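# Questions people ask before they book

I'm Maritza, and I run the Kultetti guesthouse in Iltthorpe with my cousin Lama. Most of these come straight out of my inbox, so if yours is missing, just write!

**How far are you from the train station?**

It's an easy walk if your bag has wheels, mostly flat until the last block, which is a bit of a climb. If you're coming in after dark, tell me and I'll leave the porch light on and the side gate unlatched.

**What do the rooms cost?**

The garden room and the blue room are the same price all year. If you want the whole house, it's 1,250 a week in the quiet months and 1,490 in August. Linens and breakfast are in that price, and so is the parking spot (one spot, small car please).

**What time is breakfast?**

From 7:30 until I run out of eggs. Lama bakes on Thursday, so that's the morning to get up early. We put out bread, fruit, eggs, and juice, and there's coffee on the landing before that for the early birds.
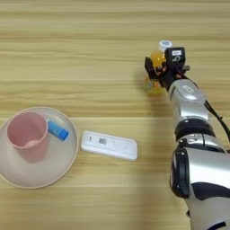 If you have to leave before we're up, tell me the night before and I'll pack you something to take along.

**Can I bring my kids?**

Yes, please do! There's a crib, and a fold-out bed that fits anyone up to age ten or so. The stairs are steep -- really steep -- so with toddlers I'd ask for the garden room, which opens right onto the patio.

**And my dog?**

One dog, garden room only. There's a flat fee of 30 for the stay, and he can't be left alone in the room while you're out at dinner.
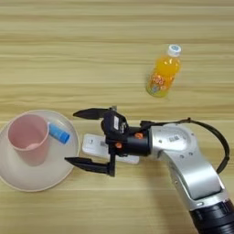
Belay, our own old hound, sleeps in the hallway and will ignore your dog completely.

**Is there a minimum stay?**

2 nights on weekends, none during the week. I do bend on this when there's a gap, so it's worth asking.

**What if I need to cancel?**

Up to a week ahead, I send everything back. After that I keep the first night, unless I can fill the room, and then you get that back too.

**Do you have Wi-Fi?**

Yes, and it's good downstairs. Upstairs it comes and goes -- the walls are thick. The blue room gets the best signal by the window.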